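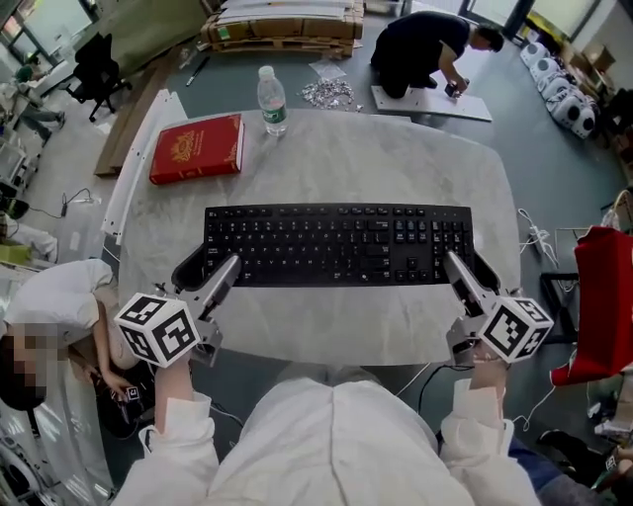
Acta de la reunión de mayo, sala de montaje de Clondance

Empezamos con diez minutos de retraso por mi culpa, que llevaba la lista de asistentes en el otro cuaderno. Estábamos Agathe Pichon, Thierry Lemaire, Armelle Barbier, Jong-dae Min y yo, que tomo las notas (Josiane Lacroix). Éramos menos que la última vez, pero se habló más, así que igual esto me sale largo.

1. Acta anterior. Aprobada. Agathe pide que conste que lo de cambiar la cerradura lo propuso ella y no Thierry. Pues consta.

2. El suelo. ¡Otra vez el suelo! Armelle se queja de las piezas pequeñas plateadas que se quedan en montón junto a la bolsa de plástico, y yo le doy la razón, porque luego barremos y van a la basura con el polvo. Jong-dae prefiere montar en el suelo, está más cómodo con el tablero blanco tumbado, y a mí me parece estupendo mientras las piezas estén en una bandeja. Quedamos en comprar 10 bandejas con borde. Thierry mira precios en Hamel. Los bolígrafos también, por favor, a la mesa.

3. Los cables blancos del lado de la mesa. Thierry dice que con canaleta se arregla en una tarde. Hacen falta 19 metros, que los midió él, y nadie le ha llevado la contraria. Se aprueba y lo hace el sábado con Jong-dae.

4. La mesa ovalada. Aquí nos liamos bastante - media hora larga. Agathe quiere que se quede despejada al final de cada jornada: el teclado al armario, los libros a la estantería y las botellas de agua cada uno con la suya. Armelle usa el teclado a primera hora y no le apetece ir a buscarlo todos los días, cosa que entiendo. Al final, el teclado se queda y lo demás se recoge. De los paneles apoyados en las paredes o en la mesa no decidimos nada porque no sabemos dónde meterlos.

5. Cajas. El palé con las cajas planas es el pedido de Skikimar. Son 63 y el albarán decía otra cosa, así que Agathe los llama. Jong-dae propone pasar las cajas de cartón de la derecha al almacén de Grumari, que tiene sitio, y a todos nos pareció bien hasta que salió el tema de quién conduce. Pendiente.

6. Dinero. Quedan 25 euros en el bote del café. Las bandejas y la canaleta van aparte, con factura y a nombre de Clondance (Thierry, el tique no vale, que ya nos pasó).

7. Ruegos y preguntas. Armelle pregunta si se puede abrir la ventana por la mañana aunque haga fresco. Se puede. Yo pido otra silla para las reuniones, que me ha vuelto a tocar la que se hunde.

Terminamos a las siete y cuarto. La próxima, en el mismo sitio, y la fecha la manda Agathe por correo.

Josiane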